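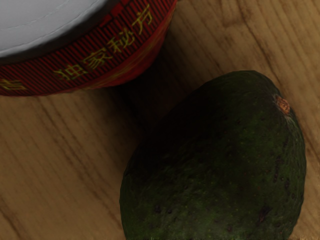 Frequently asked questions about the Gekari Political Book Circle

What sort of books do you read?
Mostly books about how governments and parliaments work, or fail to, written by people who have spent time inside them. We're fond of memoirs by backbenchers, the odd history of a forgotten scandal, and anything that explains a budget without sending us to sleep! We lean towards books you can finish in a month of evenings, although we did once take on a history of cabinet government that ran to 437 pages of very small print, and most of us got there in the end.

Do I need to know a lot about politics?
Not at all. Plenty of our members joined because they were shouting at the radio and wanted somewhere better to put it. If a book leans heavily on committee rules or voting systems, we send round a page of notes beforehand (and you're very welcome to ignore it).

Is the circle linked to a party?
No, and we work quite hard at keeping it that way. We have members from all over the map, and we ask everyone to argue with the book first and with each other second. Leaflets and petitions stay at home, please.

How do I get the book?
You can borrow a copy from our shelf at Prustex Books, buy one there with 20 per cent off if you mention the circle, or bring any edition you already own. Page numbers will differ, of course, so we go by chapter.

How big are the meetings?
We stop at 30 people, as the upstairs room gets stuffy and the quieter voices disappear. If a meeting is full we'll put you on the waiting list, and places do come up, often the night before.

What if I haven't finished the book?
Come anyway! We do talk about endings, so be prepared for that.

Do you meet all year?
Every month except August, when we swap holiday reading by email instead.

Can I suggest a title?
Please do. Drop a slip in the box by the till or reply to any of our newsletters.

Last updated Feb 18, 2026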